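Community > Events > How-To Guides
4 min read

How to Run a Neighborhood Chili Cook-Off

By Antonina Stelmakh

I have helped run the Forcombe chili cook-off for a good many years, first as a cook and then as the person with the clipboard. People from other towns write to ask how we set it up, so the steps are written out on this page. They work for a parking lot, a church hall or a park pavilion.
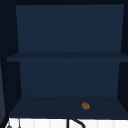
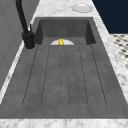 Step 1. Pick the place and ask about water and power

Visit the site before you book it. Find the outlets and write down which ones share a breaker. Two slow cookers on one circuit are usually fine. Six are not. If you are outdoors, ask who unlocks the power box and get a phone number for that person.

You also need a spot for handwashing. Call the county health office early and ask what kind of permit applies to a public food event. The answer depends on whether you charge money and whether cooks prepare the chili at home or on site. Do this before you print anything.

Step 2. Set the entry rules

Keep the rules to one page. Ours cover these points:

- Each team brings enough chili to fill at least one large slow cooker.
- Meat must be kept cold until it is cooked.
- Every team lists all ingredients on a card, including nuts, dairy and beer.
- Teams bring their own ladle, extension cord and table cover.
- Chili must be hot and ready to serve when the judges start.

Decide whether beans are allowed and put it in writing. We allow them. In 2001 we left the rule off the sheet and spent most of the morning settling arguments at the sign-in table.

Step 3. Choose categories

Start with two, red chili and anything else. You can add a kids' table or a hot sauce category once you know how many teams show up. Too many categories means the prizes run late and families go home before the end.

Step 4. Sign up teams

Open sign-up in April for an early summer date. Ask for a team name, a phone number and whether they need power. Assign table spaces yourself and mail out a simple map. If you let people pick on the day, the teams that need outlets will end up farthest from them.

Charge a small entry fee, even if you give it back as a food voucher. Teams that have paid tend to come.

Step 5. Line up supplies

For tasting we use 2 oz cups with lids. Our first order, back in 2000, was a case of 2000 cups, and it carried us through that event with a few sleeves left over. Buy plain wooden or plastic tasting spoons in the same quantity as the cups.

Other things to have on hand:

- Trash cans, with more near the exits than you think you need
- Food thermometers
- Gloves and hand sanitizer
- Crackers and water for the judges
- Masking tape and markers
- A spare extension cord

The Kakley Hardware store lends us tables. Ask local businesses for loans of equipment before you ask for cash. It is easier for them to say yes.

Step 6. Recruit and brief the judges

Five judges is a good number because it avoids ties. Do not use relatives of the cooks. Collect a sample from each team in a numbered container and keep the list of numbers and teams in a sealed envelope until the scoring is done.

Score each chili on smell, color, texture, taste and aftertaste, from one to ten. Have judges finish one sheet before they go on to the next sample. Ask them not to talk until all sheets are in.

Step 7. Run the day

Let teams in three hours before the public. Check temperatures an hour before opening and again halfway through. Hot chili should be held at 135 degrees or above, and check whether your county asks for a higher number.

Hand each visitor one ticket for the People's Choice vote. Put the ballot jar by the exit with one person watching it. Close voting half an hour before the awards so there is time to count.

Step 8. Give the prizes and clean up

Announce third place first and work up. Our top prize is the Triantafyllou Ladle, which goes home with the winner and comes back the next year. Wirner Bakery adds a box of cornbread for each team that placed.

Put cleanup in the entry rules. Each team clears its own table, and grease goes home in a sealed can, never down a storm drain. Send thank-you notes within the week and ask the teams what they would change.

Questions? Use the contact form | Copyright Forcombe Community Events | Back to top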